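Salcedo Fund small grants: progress report from the Ratside oral history project

Hello again, and sorry this one is a bit longer than the last. I know the form says one side of A4 but there wasn't a box for half of what I wanted to tell you, so I've done it as a letter and you can pull out the bits you need.

Where we've got to

When I wrote in the spring we had plenty of promises and very few recordings. We now have 76 interviews in the bag (well, on the drive, and on the other drive, Ebuka made me buy a second one) and they are good! Much better than I dared hope. The oldest person we've spoken to is 94 and started at the Davari mill straight from school. She talked for nearly three hours and then told me off for not having asked about the canteen. So I went back and asked about the canteen, and that's now one of my favourite recordings of the lot.

Most people still want to talk about the looms and the noise, which is fair enough, but the stuff I keep going back to is smaller. How you got your first week's wages. Which gate you used. The sign language people made up because you couldn't hear a word, and which they still do across the room at each other when they think I'm busy with the recorder.

Transcribing

This is where we're behind, and I'd rather say so plainly. I told you we would have everything typed up by October and we won't. I'd allowed four hours of typing for every hour of talk, and with the older voices, and two sisters who never once took turns, it's been more like seven. Ebuka Isah has been brilliant at this and has got quicker than me, but he's also got a job. We've finished 1,419 pages, checked and sent back to the people who said them, and I'd guess there's a third as much again to come.

A few people have asked for bits to be taken out once they saw them in print. I've taken them out, no arguing. It does mean a second round of checking that I hadn't planned for.

The Conditz end of things

You asked last time whether we'd heard anything from Conditz, who own the site now. We have. They've let us into the old pattern office for a day and I came out black to the elbows and very happy. There were 2 full pattern books in there and a drawer of wage slips, and they've agreed to lend us the books until the exhibition closes. I've got that in writing. They have not said yes to the plaque. I'll keep asking.

Money

The equipment line is spent and came in slightly under, even with the extra drive. Travel is over, mainly because so many of the mill people moved out to the coast and the buses are hopeless. Could I move what's left from equipment across to travel? It would cover it, just. I've put the receipts in the same order as the budget sheet this time, after the muddle I made before.

What's next

The exhibition is in the library's upstairs room. We've got six listening posts, tables for the pattern books, and a big map of the streets round the mill for people to write on. I'm a bit worried about stairs, and the lift is slow, so I've asked whether we can put one listening post on the ground floor as well. The opening is on a Thursday, from half past five, and I'd love it if someone from the fund could come. There will be cake, made to the canteen recipe if I can get hold of enough suet.

Ring me any time about the travel money. Mornings are best. 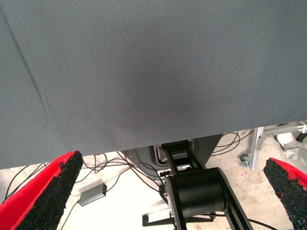 Grey woven tablecloth, hanging over the table edge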